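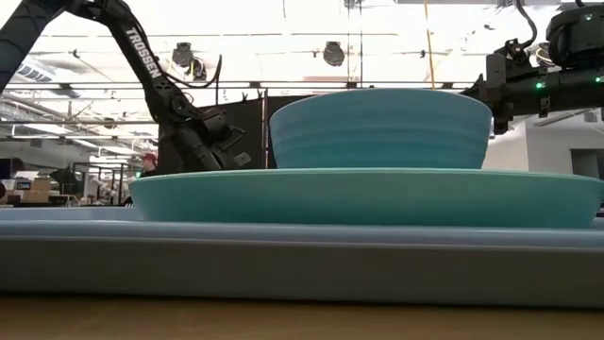
传播与市场系 体育营销教研组

第四讲讲义 赞助到底买到了什么
授课:Agathe Chevalier 案例材料整理:Gwenaël Masson
课前请读完Holirach案例的正文和附表,附录可以不看。

一、先把问题问窄

上一讲结束时有同学问我,体育赞助究竟有没有用。这个问题我答不了,估计也没有人能答。"有用"对谁而言,跟什么相比,在多长时间里,都没有说。企业年报里写赞助"显著提升了品牌影响力",这句话同样什么都没说,只是语气比较肯定。

本讲只讨论一个窄得多的问题:一家公司付钱给一支球队或一项赛事,事后拿到一份评估报告,这份报告里的数字能支持哪些结论,不能支持哪些结论。大家将来多半会坐在桌子的某一边,要么写这种报告,要么为这种报告付钱。我希望两边的人都学会在第二页就停下来皱眉头。

贯穿本讲的案例是饮料品牌Holirach对Budimora女子手球队的赞助。评估由Clovance公司承担。三方在案例里各有各的立场,读的时候请留意每个数字是谁提供的。

二、案例背景

Holirach原本只在本地超市销售,没做过体育赞助。市场负责人Randa Abu Hammour在内部备忘录里写的目标是"让家庭消费者认识我们"。请把这句话圈出来。它是整个项目唯一写成文字的目标,签约以后再也没有人引用过。

合同里的权益包括球衣袖标、场边广告板、主场饮料专卖,还有球员出席活动的次数。价格没有公开,案例里也没有给,所以请不要在作业里自己估一个出来再去算回报率。往年每次都有人这么做,算得还很细,小数点后两位。

与Holirach竞争的Lappalainen没有赞助任何球队,同一时期在超市里做了堆头促销。后面会用到这一点。

赛季结束后,Clovance交了一份装帧很漂亮的报告。核心结论有两条:一是媒体曝光价值"远超投入",二是球迷对品牌的认知"大幅提高"。下面分开看。

三、曝光价值是怎么算出来的

通常的做法是这样:把转播画面里出现标志的时间加起来,乘上同一频道同一时段的广告单价,得到一个金额,叫做等值广告费。有的公司会再乘一个折扣系数,理由是袖标毕竟跟正经广告不一样。系数取多少,由评估公司决定。

这个方法的第一个毛病在单价。广告刊例价很少有人照付,大客户都有折扣,而报告几乎总是用刊例价。单价高一倍,价值就高一倍,球队的表现和标志的设计都不用变。

第二个毛病在"出现"二字。软件识别到标志就计时,观众看没看见是另一回事。手球转播的镜头跟着球走,袖标常常是一闪而过,有时只露出半个字母。Clovance的附注里承认,识别阈值是"按行业惯例设定"的。我去信问过是哪一种惯例,对方回信说属于商业机密。既然是惯例,又是机密,请大家自己体会。

第三个毛病更根本。等值广告费衡量的是"假如去买同样多的广告要花多少钱"。它不衡量广告有没有效果,更不衡量公司本来会不会去买。我花一个下午在雨里散步,按淋浴的单价折算也能得出一笔可观的金额,可我并没有打算洗这个澡。

那么曝光统计就该扔掉吗?我倒没有这么极端。拿来做内部比较还是可以的,例如同一支球队、同一套算法,袖标和广告板哪个出镜多,谈下一份合同时用得着。一旦换成金额,再跟投入相除,就请放下手里的笔。

四、球迷调查

Clovance在主场门口做了问卷,回收510份。问题是:"您知道以下哪些品牌赞助了Budimora?"选项里列出了几个品牌,Holirach排在第一个。结果有39%的人选了它。

报告把这一结果写成"近四成球迷已认知品牌"。我们一步一步来。

首先,问的是谁。在主场门口填问卷的人刚刚看完比赛,手里可能还拿着Holirach的饮料,场内也只卖这一种。这些人是全城最有可能答对的一批。Abu Hammour想要的是"家庭消费者",其中多数人一辈子没进过手球馆。

其次,怎么问的。给出选项叫提示回忆,不给选项叫无提示回忆,两种结果可以差得很远。提示回忆里混着猜测,而且人猜的时候会偏向自己听说过的、体量大的、看着像会赞助体育的品牌。问卷里没有放假品牌,所以猜测的成分有多大,没有办法扣除。设计问卷时加一个不存在的品牌,成本是零,可它会让结果变得难看,于是很少有人加。

再次,跟什么比。"大幅提高"暗示有一个赛季前的数字。我在附表里找了三遍,没有找到。Armelle Marchal是当时Budimora的商务经理,她来我们课上座谈时说得很干脆:赛季前没做过调查,签约太晚,来不及。那么"提高"这个词从哪里来的?她笑了笑,说报告初稿里写的是"较高"。
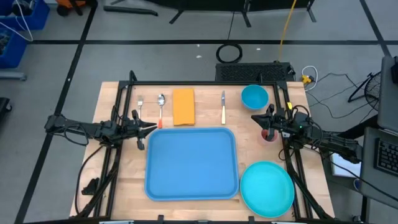
没有赛季前的数据,事后还能不能补救?

可以补救一部分,但补不出那个缺失的起点。比较实际的办法是找一个情况相近、没有受到赞助影响的地区,用同一份问卷去问,把两地的差别当作粗略的参照。两地本来就可能不一样,所以结论要写成"差异",别写成"提升"。让受访者回忆"一年前您听说过这个品牌吗"则最好免了,人在这种问题上的记忆很不可靠,而且会迁就提问的人。

五、销量

有同学会说,认知都是虚的,看销量就行。我同意销量比较实在,可是从销量里把赞助的作用挑出来,比看上去麻烦。

案例附表给了主场所在城市的月度销量,赞助期间确实上升。报告在这里画了一条很陡的线。请看纵轴,它不是从零开始的。换成从零开始的轴重新画一遍,坡度就温和多了。课堂练习里大家会亲手画一次。

更要紧的是同期发生的别的事。Holirach在四月换了瓶型,进了两家新的连锁超市,夏天又比上一年热。这几件事都会推高饮料销量,而且与赞助挤在同一段时间里。报告对瓶型和超市只字未提,天气倒是提了一句,用来解释为什么十月的数字掉了下去。涨的时候归功于赞助,跌的时候归咎于天气,这种写法大家以后会经常碰到。

再看Lappalainen。它没有赞助,销量在同一时期也涨了,涨幅与Holirach相差不多。这一点并不证明赞助无效,堆头促销本身也有作用。它只说明,单看自家的曲线,看不出任何东西。

主场专卖的部分要单独拿出来。比赛日场内卖出的饮料是合同直接保证的,别的品牌进不了场,观众口渴了没有选择。平均每场卖出大约800瓶。把这些瓶数算进"赞助带动的销售"没有错,但它跟品牌形象毫无关系,换成任何一个牌子都会卖出差不多的数量。报告把场内和场外合在一起算,读者就分不出来了。

六、"好感"与"契合度"

教科书喜欢讲契合度:赞助商与被赞助方越相配,效果越好。运动饮料赞助球队,相配;棺材铺赞助球队,不相配。这个说法我年轻时也教过,教了很多年。

现在我比较犹豫。契合度多半是事后由研究者打分的,成功的赞助大家觉得相配,失败的就觉得牵强。实验室里的研究倒是事先定义好的,可那些实验往往是让学生看一张虚构的新闻稿,然后在量表上打勾。从一张新闻稿走到一个赛季的转播,中间隔着很远的路。

形象转移也是一样。说球队的"拼搏"会转移到饮料上,听起来顺理成章。Budimora那个赛季成绩中游偏下,换过教练,还输了一场不该输的比赛。按照同一套理论,这些是不是也转移了?报告没有讨论。理论只在有好事可转移的时候才出场,我对它就客气不起来。

七、显著性:标志为什么会被看见

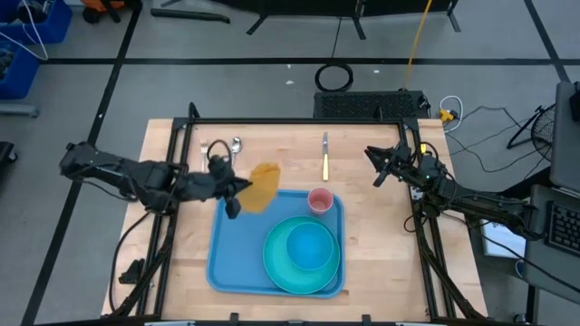
评估公司常把标志是否被看见归结为面积和时长,谈判时也就围着袖标加宽多少、广告板加长多少来回拉锯。面积当然有影响,不过背景的影响往往被低估。Budimora的主场地胶是蓝色,Holirach的标志也是蓝色,只是深浅不同,放在一起就糊成一片。看看蓝色托盘上的那只蓝碗和青绿色大盘,再看托盘左上角的那块橙色的布,就明白我的意思:布皱成一团,也没有盘子那样规整的轮廓,眼睛还是先落在它上面。Aicha Amrani在她的课程论文里提过,把广告板底色换成暖色,比加长广告板便宜得多。论文没有实测数据,只能算一个合理的猜想,我给的评语也是这么写的。可惜品牌手册规定标志只能用蓝色,市场部的人宁可让它看不见,也不肯改颜色。

同样的道理也适用于赞助商的数量。一块背景板上密密麻麻印着十几个标志,每个标志都算"出镜",曝光统计可以把同一秒钟算给所有人。把各家赞助商拿到的报告摊在一起,加起来的观看时间会超过比赛本身。这种加法我至今没见过哪份报告主动做过。

八、那么该怎么评估

我不打算给一套完整的模板。模板用久了会变成另一种装帧漂亮的报告。只说几条我比较放心的做法。

签约之前把目标写下来,写到可以失败的程度。"让家庭消费者认识我们"无法失败,"在主场城市有孩子的家庭里,无提示回忆高于对照城市"就可以失败。写得越具体,签字的人越不舒服,这是好迹象。

赛季前做一次调查。规模小一点没有关系,问法一定要与赛季后完全一致,选项的顺序要打乱,并且放一个假品牌进去。

评估的人和卖权益的人要分开。Clovance的报告费用是由谁付的?请翻到案例第5页的脚注,它由Budimora支付,而Budimora当时正在跟Holirach谈续约。我不是说谁造了假,里面每个数字大概都有出处。只是在单价、阈值、选项顺序和措辞上,每一处都有几种说得过去的选择,而每一处都恰好选了对续约有利的那一种。

如果预算允许,做地区对照。赞助的激活活动,也就是球员见面会、联名包装这类东西,可以先在一部分区域铺开,另一部分晚几个月。两边一比,至少对激活活动的作用能心里有数。经理们不爱这么做,觉得晚铺开的地区"吃亏"。可要是真的确信铺开就有好处,又何必花钱请人评估呢。

最后,允许报告里出现"不知道"。Gwenaël Masson整理案例时把全文检索了一遍,那份报告里没有出现过这三个字,"不确定"也没有。

九、反方意见

为了公平,也记下座谈时Marchal对我的反驳。她说,学校里的人总假定企业买赞助是为了可以测量的效果,实际上很多合同是老板喜欢这个项目,或者想在贵宾席招待客户。评估报告的真实用途是让市场部在年会上有几页幻灯片可放。她还说,如果按我的标准,户外广告和电视广告也一样评估不清,为什么专门跟赞助过不去。

后半句我接受。电视广告的评估一样有很多漏洞,第六讲会谈到,到时候我也不会客气。前半句我只接受一半。老板喜欢手球,用公司的钱支持手球,这没有什么不好,写成"企业支持本地体育"就行了,读者自会判断。一旦写成投资,就得按投资来问。至于招待客户,那是有可能评估的,销售部知道请了谁,也知道后来跟谁签了单,只是他们通常不愿意把名单交出来。

Abu Hammour后来续约了。我问过她凭什么决定续,她的回答是球队的人好打交道,孩子们在门口排队要签名的样子让她高兴。整个案例里,这大概是我唯一完全相信的理由。

十、课堂练习与作业

练习(课上分组完成):
用附表里的月度销量重画折线图,纵轴从零开始,并在图上标出换瓶型和进新超市的时间。
把球迷问卷改写一遍,目标人群换成没进过手球馆的家庭。写清楚在哪里找到这些人,"网上随机发放"不算答案。
找出报告里三处使用比较级或"提高""增长"之类词语的句子,逐一写出它们与什么相比。写不出来就写"未说明"。

作业(下一讲之前交到系办公室门口的信箱,下午四点收):
以Holirach新任市场负责人的身份,给管理层写一页备忘录,说明续约与否你还缺哪些信息。备忘录里不得出现等值广告费。不要求给出续约建议,给了也不加分。超过一页的部分我不读。

阅读提示:案例附录是Clovance的公司介绍,里面有一张客户感言页。感言都是续约客户写的,没续约的那些客户去了哪里,读的时候可以想一想。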